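Home | Columns | Fix-It | Kitchen Table | Letters | Archive | Subscribe

In praise of the big ugly tower

By Remo Amato

My sister-in-law bought a computer in February that is about as thick as a slice of toast. It's lovely. It sits behind her monitor and makes no noise, and when I asked her how you get the thing open she looked at me like I'd asked how to open a spoon.

So I've been in a mood about it, and you're going to hear why.

I grew up in Gindimthorpe, where my father ran a repair counter (Amato, just the one word on the sign, because he was charged by the letter) and I spent most of my teens surrounded by other people's dead machines. Televisions first, then VCRs, then computers, great beige boxes you carried in with both arms like a sick dog. He fixed them with a screwdriver and a lot of muttering in Italian. The muttering I picked up pretty well. The soldering took longer.

What I remember best is how much room there was inside. You could drop a screw and find it! You could get your whole hand in, wedding ring and all, and wiggle a cable until it came loose, and then stand there wondering which cable it was.
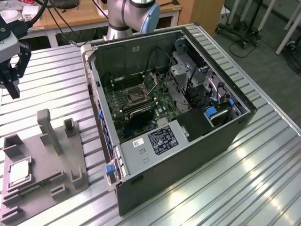 I think a computer should be allowed to be big if being big makes it easy to live with. We don't mind a big toolbox. We don't mind a stove that takes up half a wall. But somewhere along the line we all agreed that a computer ought to apologize for existing, and I never got a vote. Give me an old office tower flat on its side with the panel off. Look at the blue bits in there, the latch by the lower corner with its little silver handle, the row of clips down the inside of the front. Somebody sat in a meeting and picked a color that shows up against all that gray and black, and I'd like to shake that person's hand. Even the outside has handles on it, two of them, both gray, like it expects to be picked up and moved by a human being.

Now, I know what the other side says, and my friend Lourenço Amaral says it louder than most. Lourenço owns a Mernora laptop and loves it more than his car. His case is that ordinary people don't want to open anything. They want it to work, and when it stops working they want a new one. He says I'm like those guys who miss carburetors. (I do miss carburetors, a little.)

He's right that most people will never lift a processor bracket, and fair enough, those pins still make me hold my breath. But memory? A drive? A fan full of cat hair? My neighbor on Drudden Street is 78 and she put more memory in her old tower on a rainy afternoon with me reading her the steps over the phone. It cost her 32 dollars, used. The shop had quoted her for a whole new machine. She called me back that evening just to tell me how fast her recipes came up, and then she told me the recipes.

I don't want to go back to beige. I don't even need everything to be a tower. I'd settle for a panel that comes off and a part you can buy on its own, and for the folks who make the toast-sized ones to spend one more half inch on the rest of us. My own box is under the desk as I type this, humming away, and yes, it's ugly, and my wife has put a fern in front of it.

Comments (4)

dot_in_the_valley: My husband keeps a tower in the laundry room and I have asked him to move it every year we've been married. Do not encourage him.

Lourenço A.: For the record I said carburetors AND film cameras.

PeteM: Agree on the memory, disagree on the size. Some small ones open up fine if you shop around. Mine has two screws on the bottom and that's it.

greta.h: What were the recipes??

Contact us | Copyright Fix-It Columns, all rights reserved | Back to top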